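June 8, 2026
By Mahfuz Sheikh

4. Battery life and comfort in light AR glasses

What got us excited about the Kodby glasses was how little they asked of the wearer. We lent 53 pairs to staff at Utex in April, and people kept them on through lunch, on the bus, even while cooking (we hadn't planned for cooking!). The screen is dim and the colours are a bit washed out, but the text stays sharp at arm's length.
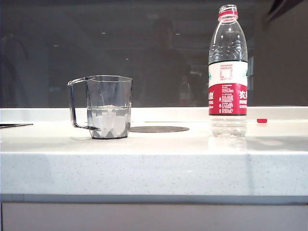 Figure 3. Water and ice in a clear pitcher on a speckled counter.

Battery life was the weak spot. Most pairs lasted some 4 hours with the display on, and less when maps were running. Moving the battery to a neck cord helped a lot, and the lighter frame left fewer sore noses, which cheered us up no end.
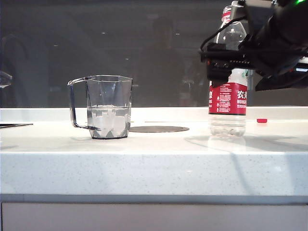

Lenuța Zamfir disagreed with us on the cord, writing that it "turns a pair of glasses back into a gadget" and that she would sooner carry a spare battery in her pocket. We think both designs deserve a longer trial, and we're keen to run one.

Recent items
Pruritz: skin contact and wearable frames
Bhuiyan: hand tracking without gloves

Last updated: April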